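Wednesday, May 1, 2019
Bedroom chores, Garkard arm pair, Sterkuma planner build 279

Question for this block: can the pair tidy a bed and clear loose clothing without someone stepping in? Short answer so far is partly.

Settings. Grip force limit 55 per cent on both sides. Wrist speed capped at half of what we ran in December. Log buffer set to 4000 lines, which fills too early on long tasks. Needs raising before the next block.

Sheet. Pulling a hanging corner is the easy part. The edge is thick where it folds back and the fingers have something to close on. Getting the rest flat is another matter — the planner has no idea of tension and treats a wrinkle as finished work. A person would smooth it with a flat hand. We have no flat hand.

Clothes. Small crumpled pieces are easier than anything laid out. Pinch, lift, carry. Orientation is lost as soon as the cloth bunches, so folding afterwards means starting over from a heap. The Qiu segmentation handles teal on white well. Black cloth near black fingers is still poor and I would not trust the mask there.

Right gripper on the sheet corner, a cloth in each gripper over the carpet, teal cloth from the wrist.

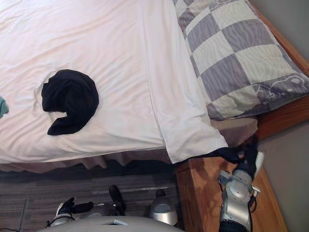
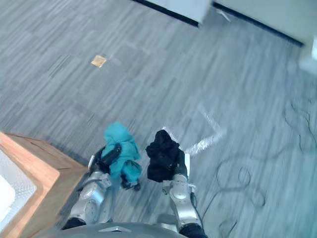
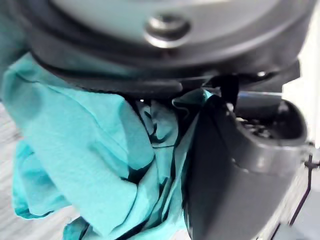 Wrist view is not much use for deciding where to let go. Once fabric is in the fingers it blocks most of what we need. Options are a wider lens or relying on the head view for release. Cliltano quoted on the lens, lead time around 2 weeks.

To do: raise log buffer, redo black cloth masks, write down what we mean by "made" for a bed before scoring any more runs.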